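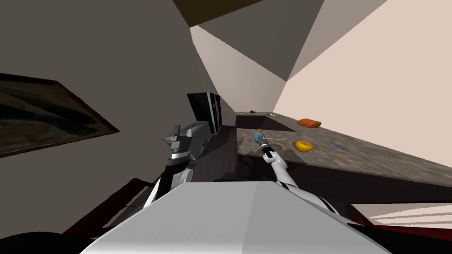

A robot arm holds a slender blue object with an orange tip over a countertop.

Mukel opens bookings for small freelance jobs

BARNPORT – Freelance marketplace Mukel will let members sell work by the hour from Thursday, with a minimum booking of 3 hours. Until now, sellers could only list fixed-price jobs.

A trial in August involved 471 freelancers, mostly bookkeepers, translators and illustrators.
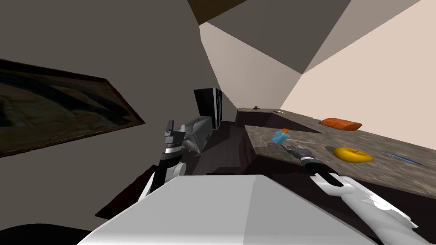 Mukel's fee on hourly work will be 9 per cent, against 16 per cent on fixed-price listings. Payment is released the day after the client approves the hours.

"Sellers asked us for this more than anything else," said general manager Janaína Rocha.

Media contact: Vanderleia Damasceno, Mukel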